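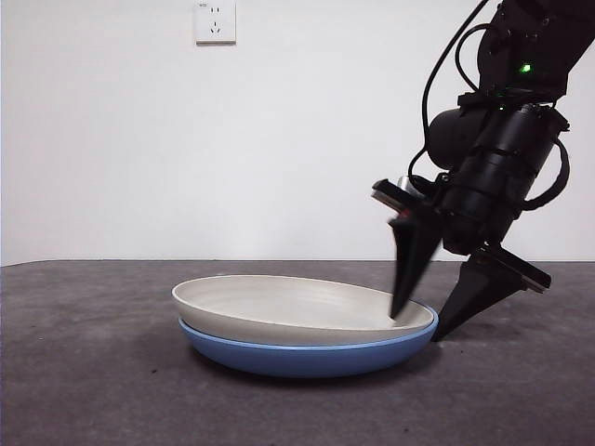 A white plate stacked in a light blue bowl.

Tableware Lending Service: Frequently Asked Questions

The Kuusk Tableware Library lends plates, bowls, cups and serving dishes to residents and community groups in the Plaltov district. Please read the answers below before contacting the desk. The full Terms of Loan apply to every booking.

Who may borrow from the library?

Any resident of the district aged 18 or over may borrow. Schools, clubs, faith groups and tenants' associations may also register. A group must name one adult who will sign for the items and remain responsible for them until they are returned. Businesses may not borrow for events at which food is sold for profit.

Is there a charge?

There is no charge for the loan itself. A refundable deposit is taken for orders of more than 13 place settings. The deposit is returned to the card used for payment once the items have been counted and checked. Cash deposits are no longer accepted.

How many items may I borrow at one time?

Individual members may borrow up to 200 pieces. Registered groups may borrow up to 700. A cup and its saucer count as two pieces. Lids count as part of the dish to which they belong.

How long may I keep the items?

The standard loan is one week. Extensions are granted if no other member has reserved the same items. Requests must reach the desk before the original loan ends. During June and December, when demand is highest, extensions are not available.

May I choose the color or pattern?

You may state a preference on the booking form, and staff will meet it where stock allows. Large orders are often filled from more than one range, so sizes and shades may differ slightly within an order. The matching Suditz dinner service is reserved for weddings, memorial gatherings and similar occasions and must be booked separately.

How are the items packed?

Items are issued in lidded crates with dividers. Plates are packed on edge and bowls are packed in stacks with a paper sheet between each piece. Please keep the dividers and sheets and use them again for the return journey. A full crate of dinner plates is heavy and should be lifted by two people.

Can the library deliver?

Delivery is offered to registered groups only, within the district boundary. The driver will bring crates to the entrance of the building but cannot carry them up or down stairs. Individual members collect from the Tudine Street counter, where short-term parking is available beside the side door.
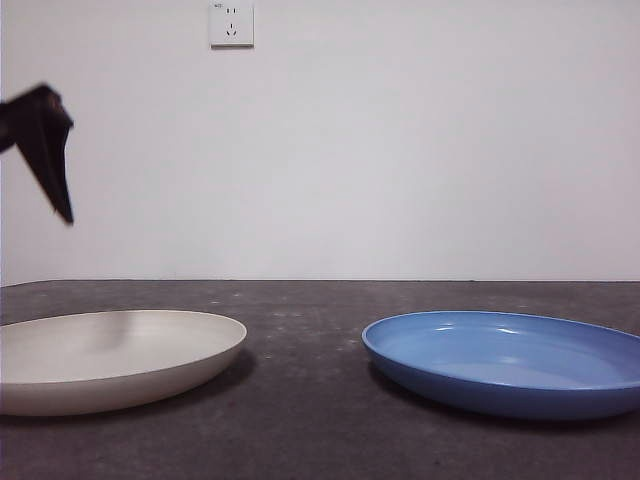 Must I wash the items before returning them?

Yes. All items must come back clean and dry. Most ranges may be washed in a household dishwasher. Pieces with a gold rim must be washed by hand in warm water with ordinary dish soap. Scouring pads, bleach and abrasive powders must not be used on any item. Crates returned with food residue will incur a cleaning fee, which is deducted from the deposit or billed to the member.

Are the items safe for microwaves and ovens?

Each crate carries a label showing a code. Code M items may be used in a microwave. Code O items may be used in an oven at moderate heat. Where no code is shown, the items are for serving only. Do not move any dish directly from a refrigerator to a hot oven.

What happens if something is broken or lost?

Place broken pieces in the bag supplied, mark the bag, and hand it to staff separately from the crates. Members are not charged for the first 2 broken pieces on any loan. Further pieces are charged at the rate given in the current price list. Missing pieces found within one month may be returned for a full refund of the charge. Please do not attempt to glue items or to replace them with similar ones bought elsewhere.

May I cancel a booking?

Bookings may be canceled without penalty up to noon on the day before collection. Members who fail to collect without notice on more than one occasion may be asked to pay a deposit on all future loans.

Does the library accept donations?

The library accepts sets of six or more matching pieces, free from chips and cracks. Single items and glassware cannot be accepted. Please write to the desk with a short list before bringing anything in. Donated sets become the property of the library and cannot be returned at a later date.

When is the counter open?

The counter is open on weekdays from 10 a.m. to 4 p.m. It closes for stocktaking during the first week of February. Returns made outside opening hours must be arranged in advance, and crates must not be left at the door.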